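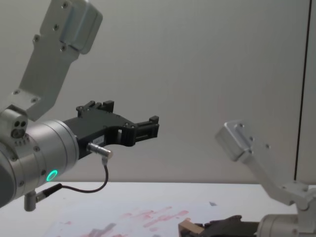 急招：双臂工作站故障排查、安全测试兼职（Wamier实验室，2023年9月）

先说情况。我们Wamier实验室的双臂台出过一次夹爪误松，程序没有发松开指令，夹爪自己开了，夹着的木块掉在台面上。没伤到人，但当时操作员的手就在旁边。同一周又碰上一次急停按下去之后右臂没有马上停，多走了一小段。日志里两次都没有报错，查到现在原因没定下来。台子目前只允许低速跑，两臂不许同时带载。

所以要人，越快越好。

岗位一：故障排查工程师（兼职/短期合同都可以）
做什么：
把误松复现出来。目前怀疑三处：夹爪通信线在手腕转到大角度时被扯、供电瞬间掉压、Obura控制程序重连以后把默认开度发下去了。哪个都没证实，也可能都不是。
急停回路从头量一遍，按钮、继电器、控制柜到两条臂，停止时间要有记录。
看Obura的日志，时间戳有跳的地方要标出来。
写报告，短一点没关系，要让别人能照着再做一遍。

要求：
有六轴协作臂或者电动夹爪的调试经验，会用示波器，看得懂接线图。
Python能读能改，C++会更好。
碰过功能安全的优先，没有证书也行，面试时聊得清楚就可以。
能到现场，这个活远程做不了。

岗位二：测试参与者（招12人）
做什么：
在台前按流程做擦写纸面、递小木块之类的协同动作，手臂跟着配合，旁边有我们的人拿着急停。每次60分钟，中间休息一次。做完填一张表，哪里觉得吓人、哪里觉得慢，照实写。
注意，岗位二的测试要等岗位一把急停的问题查完、内部验收签字之后才开始，没签字之前不会让任何参与者靠近台子。日期定了再单独通知，可能会往后推，请理解。

要求：
年满18周岁，双手活动正常，视力矫正后正常。
身上有心脏起搏器或者其他植入式电子设备的请不要报名。
长发要扎起来，不戴戒指手链，不穿宽袖的衣服。来了不符合的只能改期。
不需要懂机器人。

待遇：
岗位一按项目结算，金额面谈，复现出误松并且给出原因的另加2,000元。
岗位二每次有补贴，当天结，金额写在通知里。中途不想做了随时可以走，补贴照给。
两个岗位现场期间都由我们买意外险，需要提供身份证信息。

地点：Gruvby园区二期，Cekus楼一层，从北门进。南门在修路，导航会把你带到南门去，别信。停车要提前报车牌。

怎么报名：
在本页下方填报名表，注明岗位一还是岗位二。岗位一附简历，再写几句你处理过的最麻烦的一个硬件故障，怎么查的，最后是什么毛病，没查出来的也可以写。岗位二写清楚哪些时间段方便就行，白天晚上都有场次。

收到后会尽快回复，这几天人手紧，回得慢请见凉。岗位一招到合适的就关，岗位二满员后转侯补。

补充几点，前面有人问过的：
1. 误松的视频和日志可以看，面试时给，要先签保密。
2. 夹爪厂家那边已经联系了，还没有结论，不影响我们自己查。
3. 学生可以报岗位二，岗位一也可以，但现场要能连着来几天。
4. 不接受外包公司代报。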